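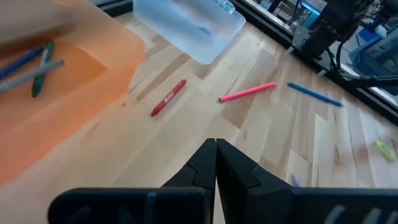 Orange tub, blue tub, and the markers still at large on the bench.

Tilum Marker Sort

README, last touched 10/25/25

Tilum is a set of pictures and notes covering one activity: putting felt markers into plastic tubs. If you came for something grander, the cutlery set is in Kisov, and it has forks.

What's in it

Markers, in whatever colours the art room had left. Two see-through tubs, one orange and one a pale, frosted blue. One wooden table, butcher-block style, with a streaky grain that has opinions about where your eye should go. There are 800 pictures, grouped into 78 sessions. A session begins with markers on the table and stops when they're all in a tub or when somebody needs the table for lunch.

Folder layout

sessions/ has one folder per session, numbered, with the pictures inside in time order
notes/ has one plain text file per session, mostly short, occasionally aggrieved
colours.txt is the agreed list of colour names
skipped.txt lists sessions we left out and who to blame

About the colour names

We spent longer on colours.txt than on everything else put together. Tomoyo Hayashi wanted 12 names and Benedito Lopes wanted "dark" and "not dark". We went with Tomoyo's list. Grey is spelled with an e throughout, so please fix your search before you write to say there are no gray markers.

Dark blue and dark green are separate entries. They look much the same through orange plastic, and if you're labelling by eye you should check the session note before committing yourself. A marker gets the colour of its barrel or cap as seen in the picture. What it writes like is outside our remit, and in the case of the yellows it may not write at all.

Which tub is which

The tubs have no fixed meaning. In some sessions the orange one takes everything and the blue one sits there looking decorative. In others the markers are split between them by a rule given on the first line of the note. Where the note gives no rule, there wasn't one — don't go looking for a pattern. Cleiton Marinho found three, all different, all convincing.

A marker counts as put away when all of it is inside the walls of the tub. Crossed over its neighbours is fine. Balanced on the rim is not, however artistic.

Known problems

Markers roll. A few sessions lose one off the table partway through and the note doesn't always own up to it.

The printed labels on the barrels are sometimes readable and sometimes not. We haven't transcribed them.

The Kotura sessions were done in August under a different lamp, and their reds drift toward orange. Zdzisław Ostrowski has a correction table that he describes as nearly finished. He described it that way last time too.

Version 2 renumbered the folders. Anything built on the old numbering will run happily and be wrong.

Using it

Free for teaching and research. Please name the set and the version. Questions about the notes go to Valquíria Prado, who wrote most of them and can usually read the rest. Lids without markers should be reported to Tomoyo; there is a jar.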